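The Waiting List

I have been on the waiting list for the Tuesday pottery class for 16 months. I know the number because they send me an email every so often to confirm that I would like to stay on it, and the email includes my position. I started at 26. I am now at 40. I have read this several times and I still can't explain how a person moves backward in a line without leaving it, but I clicked "Yes, keep my spot," because by then I felt I had something invested.

It was never supposed to be pottery. It was supposed to be a hobby, in the general sense. My doctor asked what I did to relax and I said I read, and she asked what I'd read lately, and I named a book I had bought in February and used mostly to raise my laptop. She wrote something down. I signed up for the class in the parking lot.

Since then I've had what you might call a placeholder life. I tried bread, like everyone. I tried a language app called Womia, where a cartoon heron is disappointed in you. I bought running shoes, which turned out to be very comfortable for going to the store. Each of these was only meant to hold the spot until the real hobby came through, and I think each of them could tell.

What bothers me is how good I've become at having the hobby without doing it. I own an apron. I have opinions on glazes. I follow a woman in Oregon who makes nothing but butter dishes, and last month I caught myself telling my brother-in-law that her lids had gone downhill. He asked how long I'd been throwing. I said I was between studios.

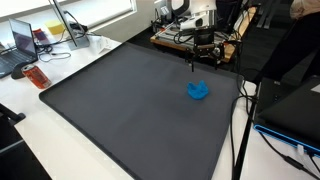
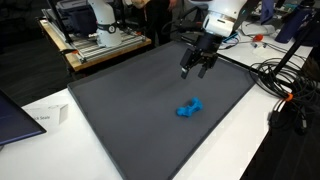

Catinca Pop wrote in after my last post on this to say that she quit three waiting lists in one year and has never been happier. Her view is that a waiting list is a way of being busy with something that asks nothing of you, and that if I wanted to make a bowl I would have made a bad one by now, at the kitchen table, out of whatever I could get my hands on. She added that her own bowl leaks and she keeps keys in it.

I took this badly for a day or so. Then I went and looked at the price of a beginner's kit and took that badly instead. The cheap one comes with 2 tools that look identical to me and a sponge. The expensive one comes with a booklet.

I don't think she's wrong. But there is something to be said for the list, too. As long as I'm on it I am a person who might be wonderful at this. My bowls, at the moment, are flawless. They have thin walls and a nice foot, and people pick them up at dinner and turn them over to look for the name.

Anyway, I ordered the cheap kit. It was supposed to come this week, and this morning I got a message saying that due to high demand it is on back order, and would I like to be notified when it's available.

I said yes, keep my spot.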